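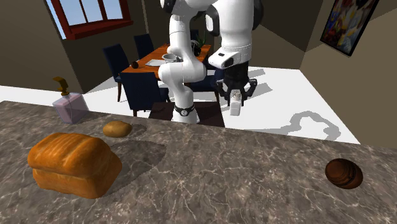

Who can take part in the Pomura Study?
Adults aged 18 or over who live in the county and have worked night shifts for at least six months can take part.

Research > Taking part > Open calls > Pomura Study

2018-12-18
By the Participant Office, Irby Institute for Working Life

The Irby Institute for Working Life invites applications from night workers who wish to join the second stage of the Pomura Study, a long-term enquiry into how people who work at night arrange their meals, their rest and their time with other members of the household. The first stage recruited 147 participants, most of them from hospitals and the postal service. The second stage is open to all trades, and applications from people employed in warehousing, baking, cleaning, security and road haulage are particularly welcome.

What participants are asked to do

Each participant keeps a written diary for 32 days. The diary is supplied in paper form, or as a document which may be completed on a home computer. Entries record the start and end of each shift, the times at which food was eaten and whether it was eaten alone or in company, and the main period of sleep. Most entries can be completed in a few minutes. There is no need to weigh food or to change what is normally eaten, and participants should not alter their shopping or cooking for the purposes of the study.

At the close of the diary period, participants attend one interview at the Institute's offices in Weltitz House. Interviews last up to 2 hours and may be held in the morning, directly after a shift, or in the early evening. Participants who are unable to travel may ask for an interview by telephone. Other adults in the household may be invited to complete a short questionnaire, but their agreement is not a condition of taking part.

Who may apply

Applicants must work at least three night shifts in an ordinary fortnight. A night shift is any period of work that includes the hours from midnight to four in the morning. Agency and casual staff are eligible on the same terms as permanent employees. Self-employed applicants should give a short account of their usual working pattern.

The study is not able to accept people who took part in the first stage, or people who expect to leave night work before July. Applicants who are under medical advice to follow a fixed pattern of meals may still apply – they should note this on the form so that it can be discussed before a place is offered.

Payment and expenses

A payment is made to each participant on completion of the diary and the interview. The amount is set out in the information sheet sent to all applicants. Those who complete the diary only will receive half of this sum. Travel to Weltitz House by public transport is refunded on production of tickets, and parking permits can be arranged if requested at least one week in advance.

Use of information

Diaries are stored under a reference number and are read only by members of the study team. Employers are not told who has applied or who has been accepted. Participants may withdraw at any point without giving a reason, and may ask for their diary to be returned or destroyed. Findings will be published in the Institute's report series, and a printed summary will be posted to every participant who asks for one.

How to apply

Application forms are available from the Participant Office at Weltitz House, in person or by post. Please mark all letters "Pomura Study, second stage". Forms can be supplied in large print and in Vietnamese; the translation was prepared by the Châu Language Service, which will also provide interpreters for interviews.

Completed forms should be returned by the last working day of January. Applicants will receive a written reply within three weeks of the closing date. Questions may be put to the Participant Office by telephone on extension 936, on weekdays between ten and four. Messages left outside these hours will be answered on the next working day.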